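La lettre de l'association – Sorties et visites

Notre après-midi chez Tuvico

Il faut bien avouer que lorsque la visite de l'atelier Tuvico a été inscrite au programme, au printemps, plusieurs d'entre nous se sont demandé ce qu'un club de curieux comme le nôtre irait faire au milieu des robots. Et puis les inscriptions sont arrivées, si vite qu'il a fallu limiter le groupe à 20 personnes et ouvrir une liste d'attente (que ceux qui y figurent encore se rassurent, nous y revenons plus bas). Nous voilà donc partis en car, un après-midi de juillet, avec une petite halte à Standstead pour prendre les derniers participants devant la mairie, et une arrivée à Pranby peu avant 14 heures, sous un soleil qui nous a fait apprécier la fraîcheur du bâtiment !

L'atelier occupe 300 mètres carrés dans l'ancienne coopérative fruitière, celle dont les plus anciens se souviennent pour y avoir livré des cageots. On nous a d'abord servi un café, puis raconté l'histoire de la maison : les débuts dans la réparation de machines d'emballage, les premières commandes, et depuis deux ans ce projet baptisé Vương, mené à côté de l'activité principale, où l'on apprend à des bras articulés à manipuler des objets de tous les jours. L'équipe est jeune, elle parle vite, mais elle a pris le temps de répondre à tout, y compris aux questions que l'on n'ose poser qu'en fin de visite.

Ce qui nous a le plus étonnés, c'est la patience que demande ce métier. Un geste que nous faisons en rentrant du marché, sans même poser nos clés, doit être répété là-bas des dizaines et des dizaines de fois. Le classeur posé à l'entrée en tenait le compte : 454 essais depuis le début de l'année pour le seul exercice des courses, dont 190 avec des fruits. Les sacs en plastique mince sont, paraît-il, la bête noire de tout le monde, car ils se froissent, ils glissent et ne reprennent jamais deux fois la même forme. Une boîte en carton, à côté, c'est presque des vacances.

Puis on nous a fait approcher pour la démonstration, et les conversations se sont tues d'un coup. Deux bras blancs travaillent côte à côte sur le même rail, dans une sorte d'alcôve carrelée de gris, avec un sac de fruits entre eux et un panier turquoise tout près. Nous étions serrés les uns contre les autres, comme devant une vitrine de Noël, et chacun retenait un peu son souffle en regardant les pinces noires s'avancer vers la pomme. 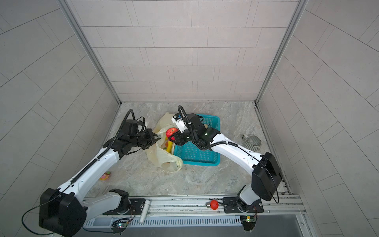 Mireille trouve pour sa part que c'est bien lent, et qu'à ce rythme-là elle aurait rangé ses courses, celles de la voisine, et mis la soupe à chauffer. On lui a répondu de bonne grâce que la vitesse viendrait plus tard, et que pour l'instant on travaillait surtout la délicatesse de la prise, ce qui ne l'a convaincue qu'à moitié. La discussion s'est poursuivie dans le car, et assez vivement, jusqu'à Standstead !

Un grand merci à toute l'équipe pour son accueil et pour les tartelettes. Une seconde visite est envisagée à l'automne, en priorité pour les inscrits de la liste d'attente. Prévoyez des chaussures fermées, elles sont obligatoires dans l'atelier, et signalez-nous dès l'inscription si vous montez à Standstead.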